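4.3 Checking a wrist view in Plallodora Review

Use this section after importing a session and before exporting it to the planner. Applies to release 9 (09/01/2022).

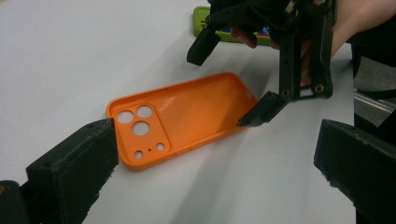
Figure 15. Wrist view of an orange phone case, with a gripper jaw at the rim near its far end.

1. Open the session and select Wrist View from the Source menu. If the list is blank, rebuild the index (section 2.6).

2. Scrub to the moment you want to label. The arrow keys step one frame; hold Shift to step 30.

3. Choose Mask > Tool and paint over the black gripper fingers in the lower corners. Include the fuzzy padding. The mask is saved with the tool profile and reloads with the next session.

4. Choose Mask > Other and paint over any second gripper, hand or forearm in view. This mask follows the frame, so check it again each time you scrub.

5. Click Segment, then click on the floor of the case. The outline should follow the raised edges all the way around.

6. Look at the camera end. The three large holes show white table through them and must be left out of the object colour model. If they are filled in, turn on Keep Openings and run Segment again.

7. Set the long axis by dragging from the camera end to the opposite end. Direction matters: the Matić planner reads the first point as the origin.

8. Press C to add a contact marker. If you can't tell whether the jaw is touching the rim, set the marker to Unsure. Unsure markers are skipped by the grasp scorer.

Note: Objects in the background, such as the green one behind the gripper, don't need a label unless they are listed in the task file.

Caution: Changing the tool profile after step 3 clears the tool mask for every open session. There is no undo. Save a copy to the Stivthorpe server first.

If Segment stops with error 910, the colour profile is missing. Reload it from Gudia > Calibration and repeat from step 5.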